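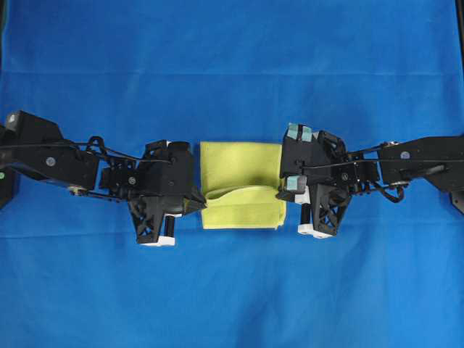
4.2 Fold marks and shade assembly

The Veres floor lamp is sold with its shade folded flat, and the way the cloth is folded at the factory decides much of what the buyer sees on the first evening. A woven cover that has been stored flat keeps a record of its folds. Fold marks of the kind we are concerned with are faint and mostly run one way, like the long horizontal line across the upper part of the blue cloth in Figure 3 and the weaker crease lower down. On a work surface they matter very little. On a shade with a light source behind it, a crease of the same depth shows as a darker or lighter band, depending on whether the cloth doubles back on itself or only bends. We therefore treated fold marks as part of the lighting performance of the product and did not leave them to the section on appearance.

The shade consists of two steel rings, four spring rods and one tubular cover. The rods hook into the upper ring and are pressed into Clundis clips on the lower one. The cover is then pulled over the rings and held by a drawcord. When the rods are seated, they hold the cloth under tension along its length but hardly at all around its circumference. Vertical creases are therefore left almost untouched by assembly, while horizontal creases are stretched and begin to fade. The first production run was folded lengthwise three times and then once across, which left seven vertical marks and one horizontal mark. Users in the pilot complained about the vertical ones.

We compared the original folding pattern with a second pattern in which the cover is flattened once and then folded only across its length. The second pattern needs a carton that is 24 mm wider. We made no change to the cloth, the finish or the rods. Covers were folded, packed under a load matching the weight of a full pallet, and kept in a store room through January. They were then assembled on identical frames and lit with the standard lamp head at full output.

Luminance was recorded along a vertical and a horizontal line on the outside of each shade with the Statgate logger. We took 243 readings per shade at each inspection. The contrast of a crease was calculated as the difference between the lowest reading inside the mark and the mean of the cloth on either side, divided by that mean. Marks that could not be told apart from the ordinary variation of the weave were given a value of zero. The logger was set up again before each series, and shades were turned on the stand instead of moving the sensor. This kept the distance constant but made the work slow.

The results for the two patterns were clearly different. With the original pattern, the vertical marks lost very little of their contrast during the first day, and the two marks along the flattened edges of the tube were still easy to see after a week of normal use. With the second pattern, the horizontal marks started out just as strong. They weakened during the first hours under tension and had dropped below the level of the weave in most shades by the third inspection. The flattened edges behaved the same way in both groups, as expected, and they remain the main unsolved problem. Rotating the cover so that one edge mark faces the wall hides half of it. The assembly sheet now shows this position.

Cloth color had a larger effect than we had planned for. In the deep colors, and most of all in the dark blue, a crease was more visible with the lamp off than with it on. Light falling from a window at a low angle brought out small changes in tone along each wrinkle, and these disappeared once the lamp was lit. The pale covers behaved the other way around. They looked smooth in daylight and showed every fold when lit from inside. A buyer who inspects the shade in the afternoon and another who first turns it on at 9 p.m. may thus report opposite things about the same product. The yellow cover fell between these two cases and gave the lowest scores in both conditions.

The questionnaire was answered by 104 households that had assembled the lamp without help. Most respondents who mentioned creases had tried to remove them, usually by hand or with an iron on a low setting. Steam was used less often. A few had put the cover in the washing machine before the first use, although the care label recommends washing it only when soiled. Washed covers came out with irregular wrinkles in place of the straight fold marks, and their owners rated the shade no worse than others did. Straight lines appear to disturb people more than random ones of similar contrast, but our data are too limited to separate this from the satisfaction of having done something about the problem.

Skevine has adopted the crosswise pattern for all covers with a drop of 300 mm or more. Shorter covers are still folded the old way, as the wider carton does not fit the present shelf layout at the warehouse. For these we tested a paper core inside the fold, which increases the bend radius and lowers the starting contrast of the mark. The core adds one packing step and a piece of waste for the buyer. It also has to be removed before the rods are fitted, and two of the test users left it in place on their first attempt. A printed arrow on the core solved this in the second round. The effect of longer storage on covers packed with the core is taken up in Section 4.3, together with the heat measurements on the upper ring.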